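Drurker moves hanger recovery staff to handheld grippers at Cuesta site

Cuesta, 14 Jul 2025

Drurker, the garment returns and rental laundry operator, has reassigned eight employees at its Cuesta plant from manual hanger recovery to a new demonstration unit, the company said in a statement. Staff in the unit sort plastic hangers with handheld grippers, and the recorded movements are used to prepare an automated station for the same job.

Hanger recovery has long been among the least popular posts at the plant. Hangers come back from customers tangled together and must be separated and placed in baskets before they can be used again. Under the previous arrangement, employees did this by hand for a full shift.

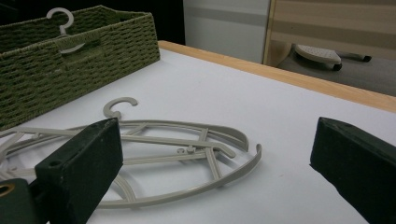 Hangers and a sorting basket at the Cuesta plant.

Work in the new unit is divided into sessions of 30 minutes, with a change of task between them. Employees keep their existing pay grade and receive three days of paid training before they start. Drurker said that no positions would be cut at Cuesta as a result of the project, and that workers who prefer to return to their former duties may ask to do so after four weeks.

The software is supplied by Grokthorpe under an agreement signed in January. According to the two companies, the open oval shape of the hangers makes them difficult for conventional sorting equipment, as the hooks and ribs catch on one another. Employees are asked to work at their normal pace and to repeat a movement if a hanger slips.

The first automated station, known within the company as Brukik, is to be installed beside the existing sorting line. Employees from the unit will supervise it and clear any hangers it cannot separate. The company has not given a date for its start of operation.
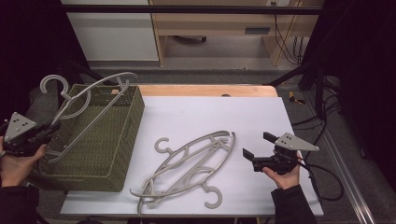
The employees' council at the plant said it supported the shorter sessions but wanted the guarantee on jobs put in writing before Brukik is switched on. It also asked that recordings not be used to measure the speed of individual workers, and that supervision of the station be recognized as a skilled post with its own grade.

Drurker said both requests were under review. Talks with the council are expected to continue through the summer.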